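3.2 Where the working computers go

The part of the Ellstead survey we were most excited to open up was the part we had expected to be dull. We asked 272 households what happened to the last desktop computer they stopped using, and 155 of them told us it was still in the house. Closets, basements, the space under a stairwell, one piano bench. Storage is by far the largest stream in our data, and earlier town studies tend to fold it into "other."
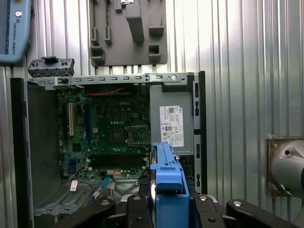
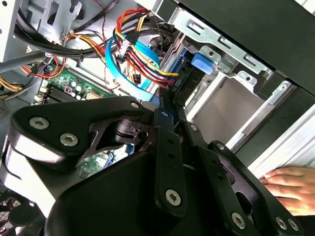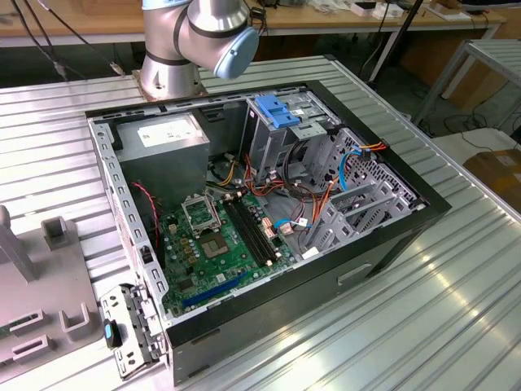

Figure 4. Desktop computers with the case open, the class of household equipment covered in Section 3.

What makes the stored machines so interesting is how people talk about them. Kamath and Alva coded the interview transcripts separately and then compared notes, and both of them ended up with a category we hadn't planned for, which we call "waiting for a reason." A household in this group has no plan to use the computer again and no plan to get rid of it. Ask why it is still there and you hear about family photos, tax files, a game somebody's son used to play, or (our favorite answer, from a retired bus driver in Pundlow) "it was a lot of money at the time." Of the 155 storing households, 61 fell into this category on both coders' readings. Disagreements were settled by Surdu, who had not seen either set of codes.

We then looked at distance. The Ellstead drop-off site sits on the Landry side of the river, and we fully expected homes across the bridge to store more. They don't! The share of storing households was nearly flat across the four survey zones, and it stayed flat when we split the sample by car ownership. Worry about personal data did far better as a predictor. Respondents who said they were unsure how to clear a hard drive were much more likely to be storing, whatever their zone, age group or housing type (Table 5).

This gives the town something wonderfully practical to work with. A second drop-off site is costly, and our results give little support for one. A drive-wiping desk at the public library would cost far less and speaks directly to what people told us. Kwon's follow-up calls, made in November, reached 135 of the original households, and the idea of a desk came up again and again before the caller had mentioned it.

Two cautions apply. Our sample leans toward homeowners, who have more room to store things, and renters in the Wonerance apartments answered the mail survey at a low rate. We also relied on memory for the date of last use, and a few respondents gave two different years in the same interview. Matheson's recall check, described in Section 3.3, deals with the second problem in detail.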